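Speaker notes: Who Gets to Feed the Vampire? Found families in fantasy anime
Speaker: Ginette Guillot
Host: Raghda Rawashdeh, Skumero Animation Club

Opening

Wait for people to sit down. Thank Raghda for having me back, and thank everyone who wrote to me after the April talk (I did read all of them, even the very long one about opening credits).

Say at the start that there will be spoilers, mostly of a mild sort. Anyone who is part way through a series and wants to keep it fresh should feel free to pop out for a drink when I name it, and I promise not to be offended.

My question for this evening is a simple one, and I've been chewing on it for years. Why do so many fantasy stories begin by taking a child's family away, and then spend the next 30 episodes quietly building another one? I don't think it's only a handy way of getting the parents out of the house, though of course it's that as well! 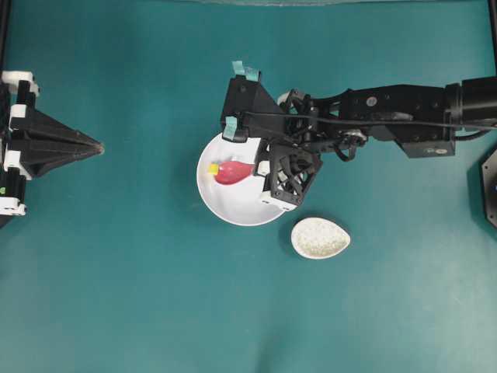 Part one: the empty chair

Start with the missing person. In a good found-family story the lost brother or mother never quite leaves, and you can feel the new people walking round the space they left behind. Talk about meals here, because I love the meals. A bowl is put out, somebody sits in the wrong place, and everyone at the table goes quiet. It's a tiny thing to draw, and it does more than a whole page of speeches.

Bring in my own little story outline, Kimari, which some of you have heard me go on about before. For newcomers: a girl called Feta is taken in by a travelling band of monster hunters, led by a grumpy old swordsman named Halvorsen. He's 200 years old and has never once learned to cook. In my first draft Feta loved them all by the end of chapter one, and it was dreadful. Read out the old version of the campfire bit if there's time, and let people laugh, they've earned it.
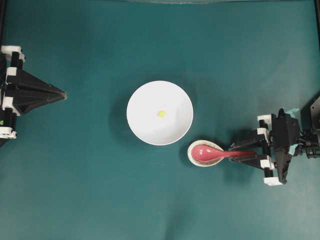 What was wrong with it was that she hadn't been allowed to be angry. A child who has lost everything isn't going to be grateful straight away, and she may well be horrid to the very people who are kind to her. Once I let Feta sulk, steal the good blanket and run off in the rain, the others had something to forgive, and I began to believe in them. Pause here and ask who in the room has a favourite sulker. There will be plenty of hands.

Move on to siblings who end up on opposite sides. It's a well-worn idea and I will defend it to anyone, because the fight is never only about who has the better sword. Each of them has been fed and looked after by somebody the other one hates.

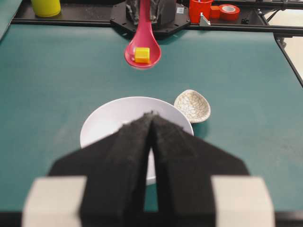

Part two: the vampire at the table

Slow down, I always rush this bit. The vampire is such a useful monster for this subject because it has to eat, and it eats people, and yet it so often wants company. Set it down in a household and every supper becomes a sort of bargain. Who gives, who takes, and who gets to say no?

Mention the difference between a vampire who keeps humans and one who is kept by them. The first is a master, however nice his manners are. The second may be a lodger, a friend or even a rather awkward uncle. Plenty of series slide from one to the other without noticing, and I'd like us to notice, if only so that we can argue over it afterwards.

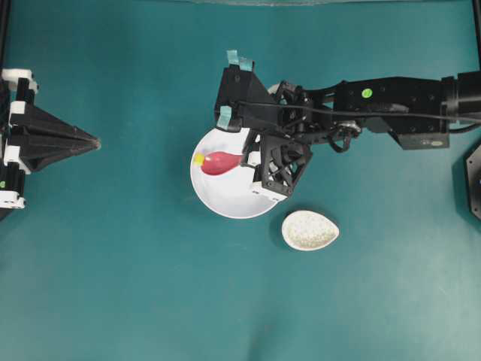
Age comes into it too. If you've lived for 1000 years, a human friend is with you for a very short visit, and I find the stories that remember this much sadder than the ones with bigger battles. Halvorsen keeps the boots of every apprentice he has outlived. I didn't plan that, it came to me on the bus, and then I missed my stop.

Leave room for questions. If it's slow to get going, ask Raghda for hers first, as she disagrees with me about uncles.

Reading list is on the table by the door. Please take one, I printed far too many.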